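Huvden Poetry Page: Frequently Asked Questions

Who can send in work?

Anyone 16 or older. Poems, short prose and personal reflections are all welcome. You don't need to have been published before.

How long can a piece be?

Prose can run to 2,792 words, the length of the longest story we have printed. Poems should be 70 lines or fewer.

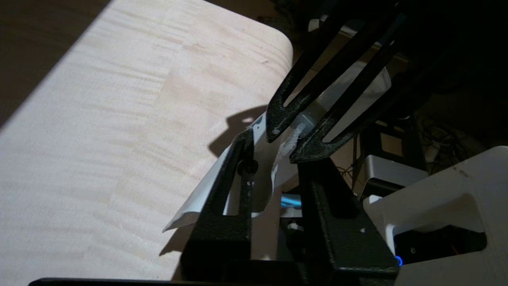
How many pieces can I send at once?

Up to seven poems or one piece of prose. Put them all in a single file with your name on the first page.

When will I hear back?

Ottmar Weidemann reads everything himself and answers within 10 weeks. If you have heard nothing by then, write again and give the title of your piece.

Do you take work that has been on a blog?

Yes, if you tell us where it appeared. We don't take work that is already in the Moya anthology.

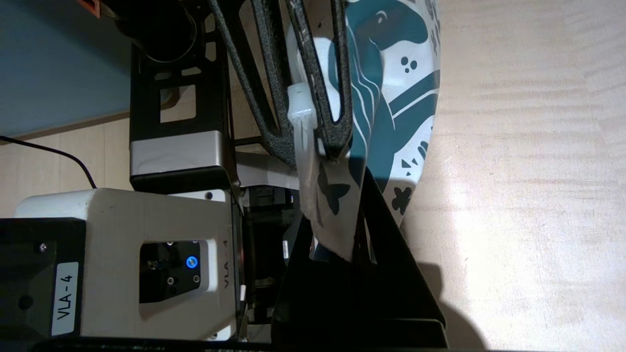
1 min read

Who keeps the rights?

You do. We ask to be named as first publisher if the piece is printed again later.

Can I change a poem after it is accepted?

Small fixes are fine until the proofs go out. For a new ending or a new title, please withdraw the piece and send it again.

Do you give feedback?

Only on work we accept.

Last updated 6/8/22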